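Teaching the arm by hand: your questions answered
Skemovia open bench, Wednesday evenings 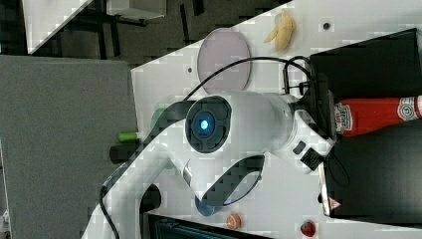

Do I need to know how to program?

Nope! Most people who come along have never written a line of code. You show the arm what to do, it records what you showed it, and we train on those recordings afterwards. If you can put the shopping away you already know the job. I do look after the software side (that's me, Ecaterina, hello) and I'm happy to bore you with it if you ask, but you don't have to touch any of it.

What's the difference between showing it by hand and driving it?

By hand means you hold the arm itself and push it through the movement. The motors go slack enough that you can move it, and it remembers where every joint went. Driving it means you sit to one side with the controller, which we call Pistero, and the arm copies you.

I started out a big fan of the by-hand way because it feels so natural, and for simple reaching I still like it. The trouble is that your own arms end up in the camera view, and the model then learns from pictures with a person in them who won't be there later. So for anything with picking up and putting down, we drive.

Is driving hard?

The first ten minutes are horrible, I won't lie. You'll overshoot, you'll nudge things you meant to grab, and you'll lean your whole body to the left as if that helps. By the second half of your slot you'll be fine. Gamers pick it up quickly, but so do people who knit, and I've no idea why.

What will I be moving?

Ordinary small stuff, mainly. A banana, a ketchup bottle, a plate, that sort of thing, with black containers along one side of the table. Usually you get an instruction like "put the banana on the plate" and you do that one thing, then stop. Please don't tidy up afterwards with the arm, however tempting! The recording should end when the task ends.

Why is the table such a jumble?

We want the arm to cope with things it wasn't asked about. If the only object it ever saw was a banana, it would learn to go to wherever the banana was and grab, and it would look terribly clever until somebody put an orange down. So we leave other bits lying about and shuffle them between goes.

How many goes do I do?

A slot is 21 goes with a break whenever you fancy one. We ask for at least five where you start with the arm in an odd position, say folded right back or stretched out to one side. Darius Chiriac keeps the list of starting positions and will read them out to you. If you lose track, ask him and not me.

I dropped it. Have I ruined everything?

Not at all. If you drop something and can pick it up again calmly, carry on, those are some of the most useful recordings we have. If it rolls off the table, press the stop pedal and we'll mark that go as a failed one. Failed goes are kept in their own folder, so nothing's wasted.

What about squashing things?

The gripper closes until it meets resistance and then a bit more, and the "bit more" is a setting. Fruit gets the soft setting. Do check it's on before you start, as bananas don't recover and I'm the one who buys them.

Is it safe to stand next to it?

When you're driving, stay in the chair and keep your hands off the tabletop. If something needs moving, press stop first, then reach in. When you're guiding by hand, hold the forearm and keep your fingers out of the joints. Tie back long hair, take off lanyards, and mind the cables, please don't tuck them anywhere or tape them down yourself. They need some slack for the arm to turn.

Can my children come?

From age 6 to watch, and they can drive if they can reach the controller and will listen when someone says stop. By-hand guiding is adults only.

Do you record me?

The table cameras record the tabletop and the arm, and that's what goes into training. We don't record sound. If your hand or sleeve ends up in a go and you'd rather it wasn't kept, tell me before you leave and I'll delete that go.

When can I see the arm do it by itself?

Training takes a few days, so you won't see your own goes pay off the same evening. We run the newest version at the start of the next session, up to 4 tasks, and anyone can come and watch. It's sometimes brilliant and sometimes it hovers over a plate for ages doing nothing at all. I love both, but bring a cup of tea.

How do I book?

Put your name on the sheet by the door or reply to the Skemovia newsletter. April is full for driving, but there's still room for by-hand slots.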